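Fillville parking app promises savings, but the numbers are thin

Fillville plans to scrap its downtown parking meters in June and move every space to an app run by Furnel, a company few drivers in town had heard of before this spring. The city says the change will save money and cut down on circling. It has offered very little to back up either claim.

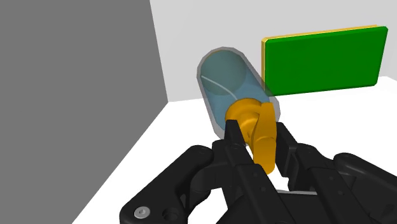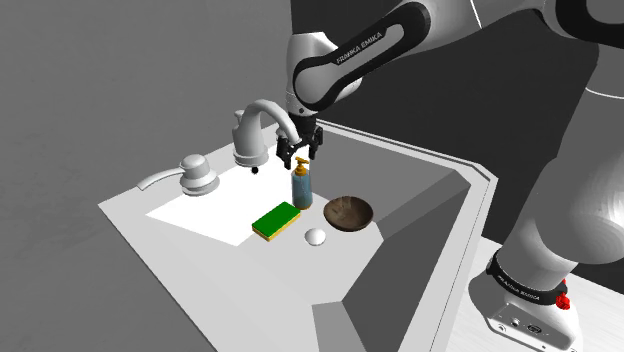 The savings figure given at the public meeting was 50 percent of current collection costs. Asked how that was worked out, transportation director Vivek Bhardwaj pointed to a trial on two blocks of Kistham Street. The trial ran for 8 weeks in winter, when half the sidewalk tables are packed away and parking is easy to find anyway. No results from it have been published. Bhardwaj said a summary would be posted "when it's ready."

There is also the matter of fees. Furnel adds a charge to each session, and the contract lets the company raise it once a year without a council vote. The city's own flyer leaves that out.

Shop owners are split. Catriona Forsyth, who sells fabric on Kistham Street, likes the idea of customers adding time without running back to the curb. Amnuay Thongsuk, whose repair shop is two doors down, thinks it will cost him business. Many of his regulars are older, and several don't own a smartphone. The city says they can pay by phone call, though the number it gave out went to a recording when we tried it at 2 p.m. and again an hour later.

Nearly 200 residents have signed a letter asking for a few meters to stay. Council member Pui-shan Kwok called that request reasonable but said keeping both systems would "defeat the purpose." She did not say what keeping both would cost, and the staff report doesn't either.

The old meters are due to come out starting at the north end of Kistham Street. The council has not set a date to review how the app is doing.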